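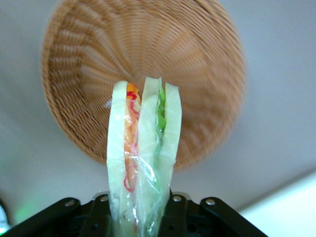 Section 4. Working a shift alongside the counter arm

Read this before your first shift with the arm. The supplier's booklet (Greltov, the blue one) is written for the people who buy it. This section is for the people who stand next to it. Issue 04/03/2020, replaces the sheet that was taped up by the till at Prostbridge.

4.1 Before you switch on

1. Clear the table of anything that isn't stock. The arm has no idea what a phone is.
2. Set the basket where it can be reached without passing over the display organiser.
3. Put sandwiches in one at a time. Two touching will be treated as one, whatever the booklet says.
4. Check the screws on the gripper joints by hand. If one turns, fetch the key from the drawer and log it.

4.2 Starting a run

5. Press Wake on the panel and wait 30 seconds. Pressing it again starts the wait again.
6. Choose the Yan list for mornings or the Biltar list for afternoons. There is no list for the gap between them, so pick one.
7. Stand behind the yellow line until the arm has made its first pick.

Note: Soft packs are the weak point. The fingers close to one setting for everything on the sandwich line, bread or baguette. We have asked for a gentler one and been told to expect it in May. Until then, look at every sandwich after it has been moved and take out any with squashed bread or opened film.

CAUTION: Do not reach in to straighten a pack while the fingers are closing. Press Hold first. Hold does not count against your shift figures, even if the screen turns amber.

4.3 Laying out the table

8. Tray to the left, organiser to the right, basket below the organiser.
9. Chocolate bars go in the upper compartment. Small tubs go in the lower ones, on their sides, caps facing out.
10. Leave the middle of the table free for the fingers to come down.

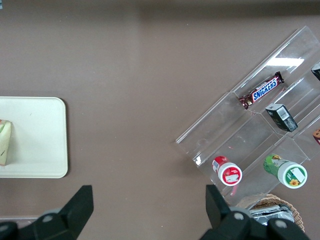 Fig. 4b. Table with tray, organiser and basket, viewed from the gripper.

4.4 What is still your job

The sales talk promised us 60 minutes a shift back. On our own tally the arm made 859 picks over the trial and 105 of them needed a person to step in. Some of the time saved went on that, and some on filling in the log. Nobody's hours have been cut so far. If your rota changes and the arm is given as the reason, ask for it in writing.

You still do:
- date checks, every item
- anything with a torn wrapper
- all talking to customers
- wiping down the table and fingers at close

11. At close, press Park, wait for the arm to fold, then switch off at the wall.
12. Write up every Hold, with the item and what went wrong. "Arm being daft" is not enough for the supplier to act on.

Faults and complaints about this section to Bleddyn Parri, back office. See Section 5 for resetting after a dropped item.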